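2022-09-19, bench 8

Went through the kitchen props this morning. The list hasn't been touched since July, and it had drifted from what's on the shelf.

- Lumbao crate: checked and relabelled. Cups are wrapped, lid closes again.
- Jirnholm crate: still short one liner. Used a tea towel for now.
- Trirnura sheet: old item numbers crossed out, new ones run to 51. Please write new items at the bottom and don't squeeze them in between.

The small group for the table is the teal triangular tray, the patterned plate with the striped rim, the red and yellow plastic food, the dark-bladed scissors and the cream cutting board. The plate goes on the tray and the food on the plate. Tray near the back, by the chevron wall, scissors to the left of it, board at the front.

Crumbs on the board, so add it to the wash pile at the end of the day. The grey tabletop has scuffs and a brownish stain. I'll try bicarb on the stain first and leave the scuffs alone. 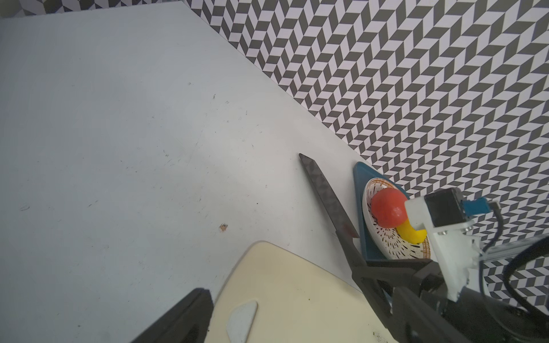
Scissors go back in the drawer with the blades closed, not in the crate. I've put them on the sheet under tools, where they should have been all along.

Still to do:

- [ ] order a liner, the Reltberg catalogue has them on page 169
- [ ] 10 more labels, colour doesn't matter
- [ ] find the lid for the flour tin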